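Short thread on the grasp-recovery result from our workshop paper with Xuân Tôn and Prodromos Drakos. Code release is planned for June.

1/ Question: if a policy is trained only on clean demonstrations, how much does it help to add demos that start from a bad state? By bad state we mean the gripper is already misaligned with the object, or the object has shifted.

2/ Setup: one arm, one overhead camera, small rigid objects on a flat board. The baseline got 900 clean demos. The mixed set keeps the same total but swaps 5 percent of them for recovery demos.

3/ Keeping the total fixed matters. Earlier results at Sesport added recovery data on top, so you can't separate the effect of the data type from the effect of having more data. Vesna Kovačević raised this in review and she was right.

4/ Result: success on perturbed starts went up by 19 points. Success on clean starts did not change outside the error bars.

5/ We also tried a larger share of recovery demos. Clean-start performance drops once the share passes 40 percent. The policy begins to back off from grasps that were fine.

6/ Board pose is randomized in every episode, including rotation. With a fixed pose the baseline looks much better than it should, as it learns the board edge as a reference.

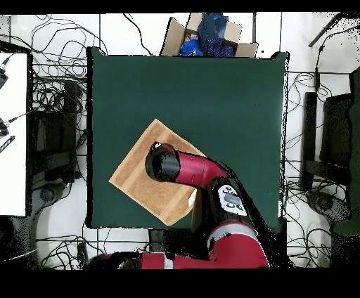

7/ Rotation was the harder part of the randomization. Translation alone cost the baseline very little. Add rotation and most failures are wrist angle errors at the approach stage, before any contact.

8/ Limits: one arm, one gripper, rigid objects only. Cloth is untested. Camera calibration was redone daily, and we have no numbers for what happens when it drifts.

9/ Kalliopi Chrysikopoulos is repeating the comparison on the Durkthorpe setup with a different gripper. Same split, same seeds. Until that is in, treat the 5 percent figure as specific to our rig.

10/ Per-episode logs go up on 18th December. Failed runs are included and labeled by stage.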